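3.2 Rinsing habits and water use in shared kitchens

Households in the Plevden sample were asked to keep a kitchen diary through November, noting each time the tap was run for food and what it was run for. Of the 53 households that agreed, 40 returned a diary complete enough to use. Rinsing fruit and vegetables was the most frequent entry in nearly all of them, ahead of filling a kettle and well ahead of soaking pulses.

The diary had a column for the vessel used. Most people rinsed in a colander or straight under the tap, and a smaller group used a bowl of standing water. Colander users tended to leave the tap running for the whole rinse - a habit several of them noted in the margin without being asked.
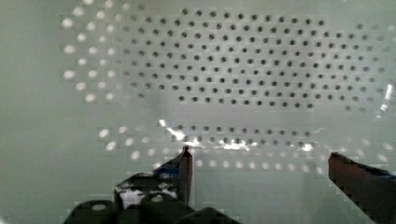

Figure 4. Staggered rows of small round holes in a pale gray-green surface.

Hole size did not predict water use in our data. Households with fine perforations reported longer draining times, but the tap was shut off by then, so the volume drawn was much the same. What did matter was batch size. People who washed produce for several meals at once drew less water per meal than those who rinsed each item as they needed it, and the difference held when we separated the Trimby flats from the older houses on Cheema Road.

We also asked where produce was put after rinsing. Many kitchens had one table that served for preparing food, eating and setting down shopping, and clean and unwashed items often shared it. In such kitchens some items were rinsed twice in a day because no one was sure whether they had been done.

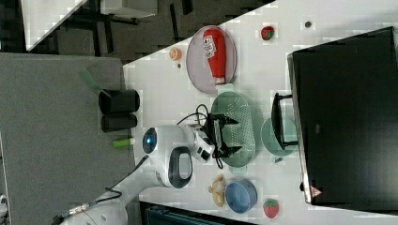
Laiba Jadoon objected at the review stage that double rinsing might be a matter of taste, and that in her own interviews older cooks washed everything again before serving whatever had been done earlier. We accept the point. The diary form did not ask for a reason, and the follow-up calls reached only 16 households.

A second limit concerns fruit eaten as a snack. Strawberries and cut oranges were probably underreported, as they were often rinsed in passing by someone other than the person keeping the diary. 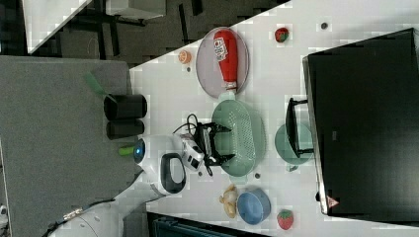 For these reasons we treat the snack entries as a lower bound and leave them out of the per-meal totals in Section 4. The Grorkulano meter readings cover the same month and are used there as a check on the diaries.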